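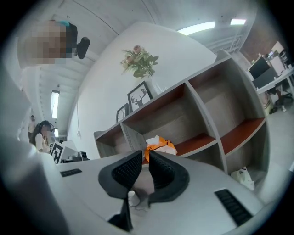 Search the magazine Go

The White Room Gets Dressed

By the time I reached the second floor of the old Tondero building in Bendham, I had been promised a white room by three separate emails. It is white. The walls are pale, people turn up in pale clothes, and a white box sitting on a surface has all the presence of a polar bear in a blizzard. The paint is called Larnulis, and it cost more than my first car.

White rooms are fashionable with anyone who works in a headset. The theory is that a plain wall gives you less to think about. In practice it gives you a place to notice cables. One hangs down the wall like a vine that has lost interest, and I spent a good part of my visit wondering where it went. It had been there since June, I was told, and was going to be dealt with.

Then there is the dressing. Putting something on your head in company is a small social ordeal, somewhere between trying on hats and going to the dentist. Both hands go up to the face. There is a pause, a tug, and a second pause while the hair is renegotiated. Long hair has the worst of it. A strap that sat perfectly well over the crown on Monday's head, so to speak, will pinch today's, and everybody has a private method they believe to be the correct one. I was shown four of these. Mine took 18 minutes and left a dent in my forehead that lasted through dinner.

The furnishings are sparse and oddly bossy. A white board printed with black squares stands tilted, looking like a crossword that gave up on clues. I straightened one on my first morning and was asked, very kindly, to put it back.

Ekanayake, the firm that fitted out the room, quoted nearly 2000 dollars for storage. Bendham chose cubby shelves. They are good shelves, and 2 of the cubbies were in use when I left. Everything else lived on whatever flat surface was closest, next to somebody's coffee.

Contact us | Copyright Bendham Quarterly 2024 | Back to top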